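Since January I live in Breneck, in a flat with a kitchen so small that the oven door touches the opposite wall. I want to write a little about bread, because on Sunday I finally made one that I am not ashamed of.

My old recipe was from home and it used fresh yeast, which I cannot find in the shops on my street. So I changed to dry yeast and let the dough rest for 2 hours. The first loaves were heavy like stones. Then I bought a cheap thermometer and learned to wait until the middle shows 97 degrees Celsius.
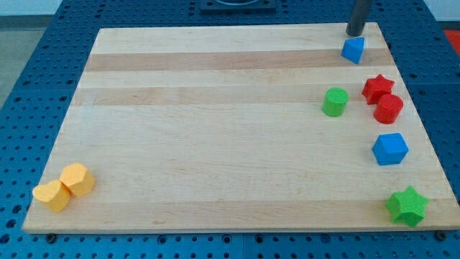

*Maple board with two darker bands. The blocks are foam-like, so please do not slice them.*

Next week I try rye.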